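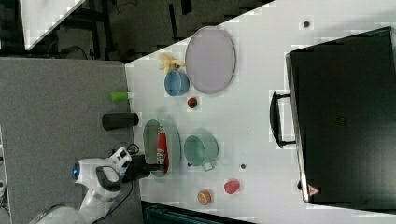 Figure 3.1 A black case, an oval plate and a yellow toy banana on a white tabletop.

Chapter 3
What Is It Worth, and Who Says So?

Suppose you own a plate. You paid a fair price for it, you have eaten off it for years, and you would like to know what it is worth. The bad news is that the question has several answers, and the people who hold them rarely agree on anything except that yours is too high.

Your insurer will tell you what a new one costs. Your accountant will subtract a slice of the price for every year you've had it, until the plate is worth nothing, at which point you may go on eating off it. A secondhand dealer will turn it over, sigh, and name a sum. Your aunt, who gave you the matching bowl, considers the set priceless and would like to know why you are asking.

This chapter deals with the first three of these people. The aunt is taken up in Chapter 9, under goodwill.

We begin with the household inventory of Setareh Farahani, who on September 8, 2018 sat down to list everything in her apartment before moving to the town of Groltau. She gave the job an afternoon. By November she had reached the hall closet. Her total came to $3,796, a figure she defended with some heat when the moving company, Wonetti, offered to cover the lot for considerably less. Both sides had done their arithmetic correctly. They had simply started from different ideas of what a used colander is for.
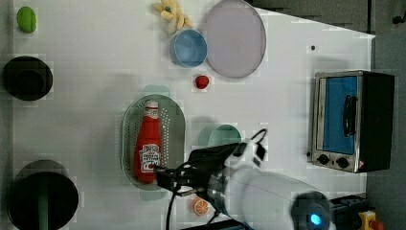 Figure 3.2 Assorted household goods, including a light blue bowl and a toy lime. Replacement cost and resale value may differ widely for items of this kind.

Three terms will be needed before we go further. Historical cost is what was paid. Replacement cost is what would have to be paid now. Market value is what a stranger would hand over, assuming you can find one. Students tend to like the first because there is a receipt, and to distrust the third for the same reason.

Section 3.1 covers historical cost and its chief drawback, the passage of time. If your own receipts are in a shoebox, fetch the shoebox.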